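Equipment progress report to the Nodier fund
Prepared by Warrick Ruawai, February 10, 2026

Spending so far

The grant covers handheld grippers, marker cubes, storage and the household items we use for the recording tasks. Consuelo Olvera placed the first order with Pratum in October. It was for 4 pairs of grippers, and all of them have been delivered and checked against the packing list. One pair came with a stiff left trigger. Pratum replaced it under warranty and we paid only the return postage.

The marker cubes were quoted separately. We had budgeted for machined ones and changed to printed ones after Ismail Radwan compared the two on the bench. The tracking was no worse, and a cracked cube can be remade in an afternoon. The money left on that line has been moved to storage drives, where our first estimate was too low.

Changes to the plan

The second arm cell is on hold. Mendoza's revised quote runs to a 90-day lead time, and the price no longer includes the mounting frame. Rigoberto Magaña has asked for the frame to be put back in at the old rate. If they refuse, we would like to buy the arms alone and have the frame made locally -- this would need your agreement, as it moves money between two headings.

Recording

We set a target of 400 usable recordings for the kitchen tasks before any decision on the arms. The microwave task is the slowest of the set. The plate has to stay level between both grippers, and a new operator needs 50 practice runs before we keep the files. Xóchitl Ayala has rewritten the operator notes to say this, and the practice time is now booked as a cost of its own.

Food for the tasks is bought weekly out of petty cash. Famholm supplies the plates and cups on account.
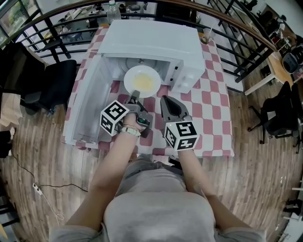
Requests for the next period

1. Approval to move the unspent cube money to storage drives for good.
2. A decision on buying the arms without the frame, should Mendoza not change the quote.
3. One spare pair of grippers. We have no cover at present if a pair goes back for repair -- the last return left an operator without equipment.

Invoices and the updated budget sheet are attached. Questions on the figures should go to Consuelo Olvera.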